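The Cooler Door

My aunt Birsen bought the shop with the cooler already in it, and for the first month she talked about that cooler more than she talked about the rent. It was blue. It hummed a note somewhere between a fridge and a church organ. If you leaned on it in the afternoon you could feel the hum in your teeth (I leaned on it a lot, I was nineteen and had failed out of everything you can fail out of in Plosdale, and leaning was my main skill).

"Clean the door," she said, my first morning.

So I cleaned the door. I gave it a wipe the way you wipe your mouth, once across, and went back to the stool. She came around the counter with her glasses on her head and stood in front of the tea bottles for what felt like a week.

"There's a nose on it," she said.

There was, too! Somebody had pressed their nose right up to the glass to read a label, and you could see the little smudge and the breath mark under it. I said it was probably Gaetano Valentini, who came in every evening for one bottle of peach tea and took longer to pick it than most people take to pick a couch. She said she didn't care whose nose it was.

I should explain about the money. Aunt Birsen owed 3,000 to her friend Jayanthi, who had never once asked for it back, and that made it so much worse. Every night she wrote the number in a green notebook and took something off it. By January she had it down to 1,279. I'd see her lips moving while she stacked the bottles, and I knew she was turning tea into subtraction.

I wasn't helping much. I came in late, I gave Lensa Belay's kids free straws, and I told one customer to try the place down the street. But the door got to me. I started doing it before she asked. Then I did it at lunch as well. I found out that if you go in circles you just move the grease around, and that you want one hand on the glass to steady yourself, up high, and the cloth folded so you've got a clean side waiting. I had a purple cloth I wouldn't let anyone else touch. Jayanthi came by one afternoon and caught me breathing on a spot and rubbing it with my elbow practically in my ear.

"Your aunt used to do windows like that," she said. "At the hotel in Skurnham. Four floors of them. She never told you?"

She never had. I looked over at the counter, and Aunt Birsen was very busy with the receipt roll.

"Why do you think I lent it to her?" Jayanthi said, and picked out a tea, and paid for it, which she always insisted on doing.

I didn't say anything about the hotel that night. I waited until Gaetano had made his choice and gone, and then I got my cloth, and I started down low where the kids' handprints are. After a minute the hum changed a little, the way it does when somebody else leans on the cooler.

"You missed the nose," my aunt said.

"I'm getting to the nose."

She didn't go back to the counter, though. She stayed there with her shoulder on the blue part, telling me about the windows in Skurnham, and I kept wiping so she wouldn't stop.

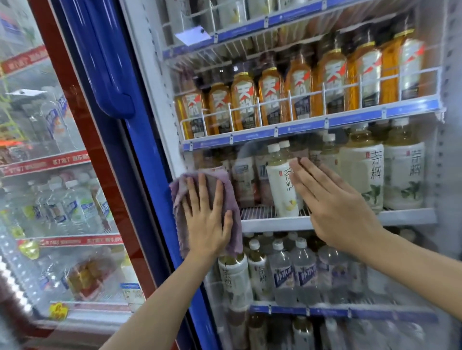
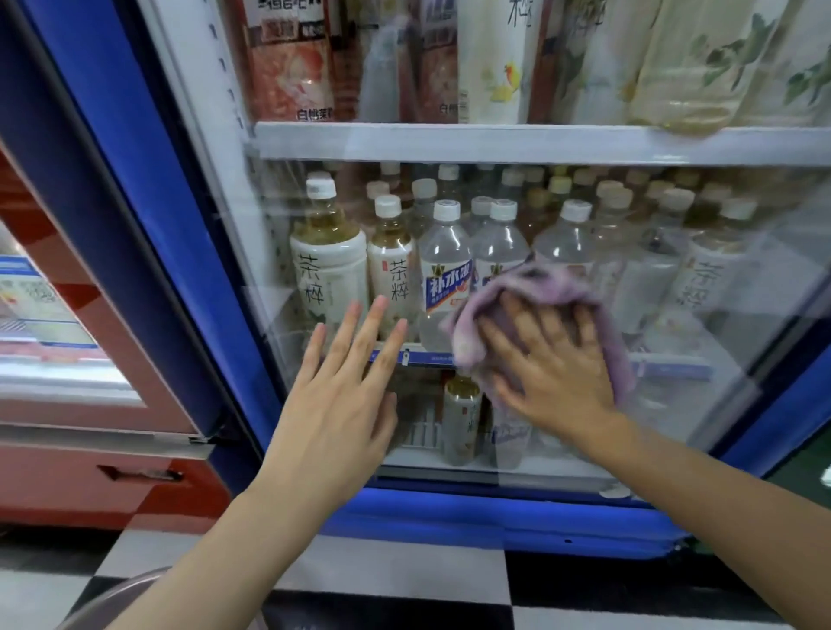 The purple cloth and the cooler door, both hands on the job.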